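Section 7. Safe Operation at Shared Display Tables

7.1 Scope
This section applies to Zarnier arms fitted with a two-finger gripper and a wrist camera, when they handle packaged goods on a table that people can also reach. Read it together with the Gramthorpe site rules. Where the two differ, follow the stricter limit.

7.2 Before power-up
1. Mark the reach boundary on the floor and keep walkways outside it.
2. Check that the emergency stop can be reached from the operator position.
3. Set the arm to reduced speed. Confirm that the pendant shows 40 percent or less.
4. Set the grip force limit to 19 N for wrapped bars, boxes and pouches.
5. Inspect the finger screws. Replace any that are worn.

NOTE: Clear acrylic may return no depth reading. Enter tiered stands in the cell map by hand, including the upright lip on each step.

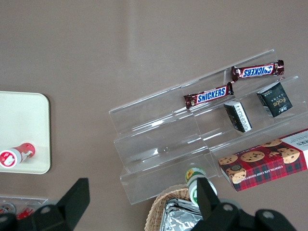 Figure 7-1. Wrist camera view, gripper facing a tiered acrylic stand with packaged snacks.

7.3 Approach and pick
1. Move to the hover point above the highest tier.
2. Align the fingers across the short side of the item. Bars may lie at an angle to the table edge.
3. Where two items lie end to end, leave the second in place until the first is clear.
4. Lower the gripper. Stop if either finger touches a lip.
5. Close, wait 2000 ms, then lift straight up.

CAUTION: Bottles standing in front of the lowest step are within the sweep of the fingers. Add a keep-out zone for each one before running a path at table height.

CAUTION: Shiny foil can cause false edges. Do not use automatic edge detection on foil packets in a basket.

7.4 After a stop
1. Leave the arm in place and record the fault code.
2. Remove dropped goods only with drive power off.
3. Repeat steps 2 through 5 of 7.2 before restart.

Enter each stop in the Bittencourt log. Keep entries for 7 years.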